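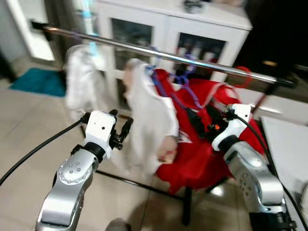

Museo: two arms, one clothes rack

Museo is a two-armed robot that handles shirts, built in a shared workshop in Flastville by people who leave their own on chairs. This release holds the recordings, the gripper part files and the control scripts.

Status

Works on good days. The left arm is the better behaved of the pair. The right one has a tighter wrist and opinions.

What you get

400 episodes of hanging, unhanging and sliding garments along a rail
80 more where something went wrong, kept in their own folder (failures/)
Printable gripper parts, version 26. Please don't ask for version 25.

Getting started

1. Clamp both arms before you power anything.
2. Run home_both.py and stand back.
3. Run check_cables.py. It only prints a reminder to check the cables.
4. Run replay.py with an episode number from 1 to 400.

Known problems

Fast moves smear garments in the video. Filter on the blur score if you care.
Thin hangers confuse the grasp detector, and so do thick ones.
Replay stops dead if the log passes 500 MB. Emerson Leite has a fix on his laptop, where it has lived since January.

Credits

Arms and wiring: Odair Queiroz. Grippers: Nayara Vieira. Scripts, and most of the known problems: Iolanda Araújo.

Last updated February 18, 2019. Bug reports are welcome, patches more so.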